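How Do You Teach a Robot to Tidy Up?

A robot is not born knowing how to pick up a sock. It is not born at all, but you see the problem.

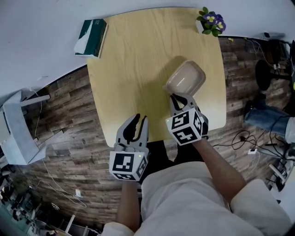 You could try telling it what to do. Khôi Tôn tried this first at the Sorstead workshop, and he typed for a whole afternoon. Move forward. Close fingers. Lift. The robot did all of it perfectly, right next to the sock.

So now the workshop teaches by showing. A person holds a gripper in each hand and does the job with those instead of fingers. It feels like eating peas with salad tongs.

The grippers carry cubes covered in black-and-white squares. A camera can spot these patterns easily, and a computer uses them to work out where each gripper is and which way it is tilted. Each go at the job gets saved as a list of moves – a bit like a dance, only with more socks.

One go is not enough. The sock job took 194 goes, and Yuzuki Kuroda did 90 of them before asking for a snack.

Then the robot studies the lot and has a try. Its first try is usually terrible. Yours would be too, if you had learned about socks in April.

Want to feel like a robot? Find two pairs of kitchen tongs and put away your crayons. No fingers allowed!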